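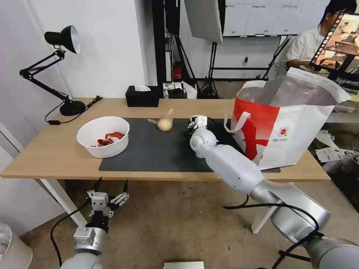

About Sinton Bench Testing

Sinton tests grippers, arms, cameras and controllers for companies that are deciding what to buy or trying to fix what they already have. We don't make or sell hardware. Customers send us parts, or tell us which ones they are considering, and we run them side by side on ordinary tabletop work and write up the results.

What we do

Most of our work is with two-arm setups. A customer usually comes to us with two or three grippers on a short list and a job they need done, such as packing a bag, clearing a table or sorting goods that come in different shapes. Data sheets give stroke, force and weight. They say very little about how a fingertip behaves on thin plastic wrap, or whether a wide jaw can get into a bowl without pushing it across the table. We try those things and report what we find.

Our shop has 11 test stations. Each one has a table, a mat, lights on stands and a screen where the operator can follow the camera views. We keep the lighting the same through a whole comparison, so a camera tested on the first day can be fairly compared with one tested on the last.

What we test with

We keep a stock of 380 everyday objects. Some are hard and regular, like bottles and boxes. Others are soft, slippery or awkward, and those are the ones customers ask about most. Food packaging is a big part of the collection. So are bowls, bags and paper goods.

Shopping bags get a section of their own in every packing report. A tall bag with an open top looks like an easy target, but the arm has to come up high enough to clear the rim, and a strap handle can be in the way of the wrist.
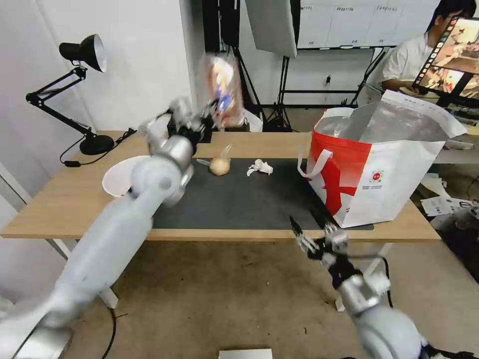

Bottles are a standard item in the packing set. We record where the fingers close, how far the bottle turns in the grip during the lift, and how the arm moves on its way to the bag. Pointed fingers and flat pads give very different numbers here, and we report both when the customer's gripper can take either one. If a bottle is dropped, that goes in the report too, with the camera recording.

How a comparison runs

A basic gripper comparison is 500 picks per gripper, using the same objects and the same starting layouts. Long-form tests add reaching past obstacles, handing items between arms and working near the edge of the table. For controllers we measure delay and how smoothly the arm follows a command at low speed. For cameras we look at clear plastic, shiny surfaces and what happens to the image when the arm is moving fast.

Customers get a written report, the raw logs and all recordings. A typical job takes around 11 working days once the parts are here. Parts go back to the customer in the box they came in.

Our own tools

Sosutum is our logging software. It lines up camera images with joint positions and gripper readings, and it marks each pick as complete, partial or failed after an operator has checked it. Stistorero is the fingertip mount we use when we need to change tips often. It takes two screws and fits most parallel grippers we see. We lend Stistorero mounts to customers for the length of a job.

Where we are

Our shop and office are in the Gulyás building, Suite 1264. Visitors are welcome by appointment, and customers may sit in on their own tests. Deliveries go to the side entrance. Please write your job number on the outside of the box.

We are taking bookings for January. To ask for a quote, send us the model names, a short description of the task and any limits on weight or mounting.

Page last updated 2021-12-05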